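To: Grovside planning list
Date: 3 March 2026
Subject: Re: Switch panel task, approach poses

The Berlow group wrote:
> Does the planner still choose its own elbow posture
> when the target label changes?

It does. The renders show the arm at the switch panel in two postures. 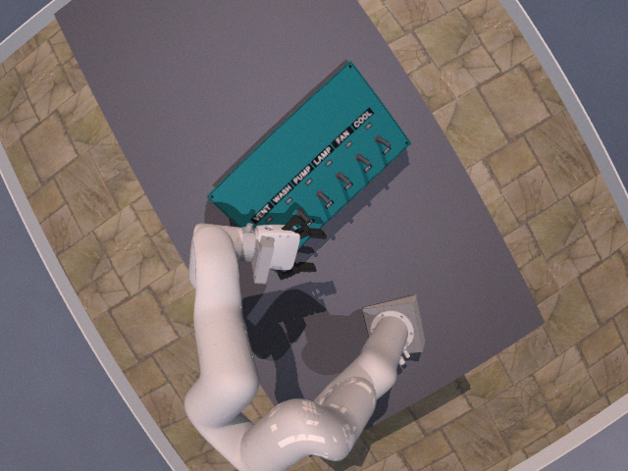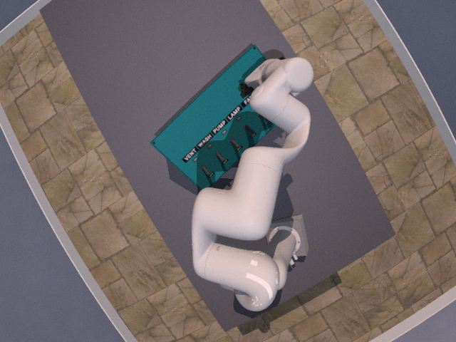

Posture is selected from 50 seeds per target, and the lowest-cost path is kept. Of 691 queries run on the Heo branch, 174 exceeded the time limit. Members are asked to hold changes to the cost weights until the Clesatstead merge is complete.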